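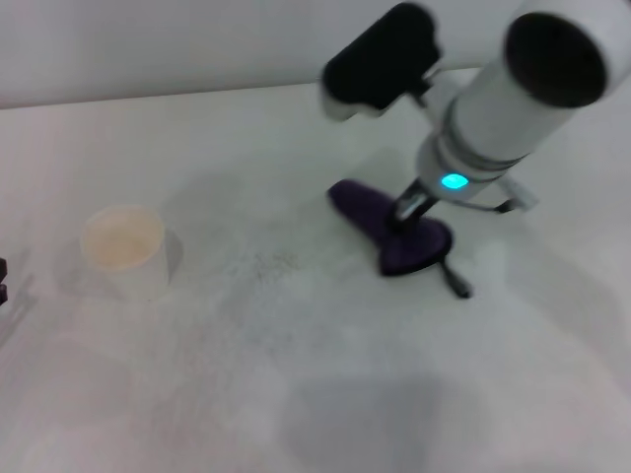 Skutby, June 28, 2024

Vodbridge grasp planner: notes from the tabletop trials

The gallery covers the current branch of Vodbridge, the planning and control stack we run on the arm at Skutby. Most of the changes since December are in software: a new segmentation stage, a different approach to ranking grasps, and a rewritten contact monitor. The hardware and the calibration routine are as they were.

Picture 1. Fingers at a dark purple object on the white table, white cup to the left. The black handle tip points away from the cup. The small LED on the collar glows cyan.

Notes to picture 1

Segmentation. Dark, soft-looking objects on a white surface are easy to separate from the background and hard to measure. The outline comes out clean, but depth readings on deep violet and black tend to drop out in patches. The old stage filled these holes by interpolating from the table plane, which made objects look flatter than they were and put the fingers too low. The new stage fills from inside the outline only and marks the filled region as low confidence. The planner can still place a finger there, at a cost.

Shadows. The arm throws a broad, soft shadow over the lower part of the table. Earlier builds sometimes returned it as an object with no height. A height check of 3 mm now removes it before planning starts. Thin items lying flat can be lost in the same way, and the check can be switched off per task.

Small particles. The grey specks between the cup and the object are too small to be grasp targets. They are kept in the scene map as a surface note, so that a later wiping task can ask for them, and are ignored by the collision checker.

Grasp ranking. Candidates are scored on width, approach angle and distance to neighbours. The list is cut to six before full motion planning, down from 60 in the previous branch. Planning is quicker, and the loss in choice has not mattered on tables with few objects. On crowded ones we raise the limit by hand.

Approach. The arm comes in from above and at an angle. Two clearance zones apply: one around the gripper body and the parts mounted on it, and a tighter one around the fingers. The cup is treated as an upright open container whatever is inside it, so any path passing over its rim is rejected.

Contact. The monitor compares commanded and measured finger position and reports contact when the gap holds for several control cycles. With soft objects the gap grows slowly, and a fixed threshold fires late. The threshold now follows closing speed. Tuning was done at Tistomholm on a different set of objects and may need repeating.

Known faults

The planner still prefers the wide end of long objects, even where a handle would be the better choice for the next step. A task hint can override this.

Replaying a log with the Avcı viewer shows finger positions one cycle behind the images. The log itself is correct – the offset is in the viewer.

Restarting the perception node during an approach leaves the old scene map in memory. Stop the arm first, then restart.

Configuration files for this branch are in the trials folder, under tabletop.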